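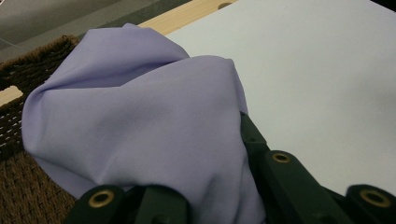

Community laundry room to stay open through the summer

The shared laundry and folding room at Pedemby will stay open through the end of the summer, residents were told on 18th June, after a trial that began in May drew more people than the building had planned for.

The room takes in clothes, bed linen and loose fabric, which can be washed, folded and either taken home or left on the swap shelf. Around 80 households have used it so far, according to Mi-kyung Jin, who manages the building.

"We expected mostly towels and sheets," Jin said. "What we get is a lot of thin, slippery fabric that people don't know how to fold. Scarves, linings, blouses, leftover dress material. It comes in bundled up and people want to know what to do with it."

Lightweight cloth in pale colors has been the hardest to keep in order. Lilac, cream and light gray pieces show every crease, and a heap left overnight usually needs pressing again in the morning. Bok-nam Yeom, a retired tailor who lives on the second floor, has been teaching a short folding class at the long table by the window.

Her method starts with shaking the piece out and laying it flat, then smoothing from the middle toward the edges with the side of the hand. Silky fabric is folded over a sheet of tissue paper and rolled, she said, and should never be stacked more than six pieces high. Anything with a lining is hung up first — even for ten minutes — before it goes anywhere near a shelf.

The classes last an hour and are limited to 11 people. Two more have been added to the summer schedule, one of them in the evening for residents who work during the day.

Leandro Cisternas, who moved into the building last year, said he came in to wash a duvet cover and stayed for the class. "I had a drawer I couldn't close," he said. "Now I can close it."

The swap shelf will also continue. Items must be clean and dry, and fabric pieces should be at least the size of a pillowcase. Smaller scraps go in the bin under the table and are passed on to Nudier, a sewing group that meets in the next building.

The room is open daily until 9 p.m. Places in the folding class can be booked at the front desk.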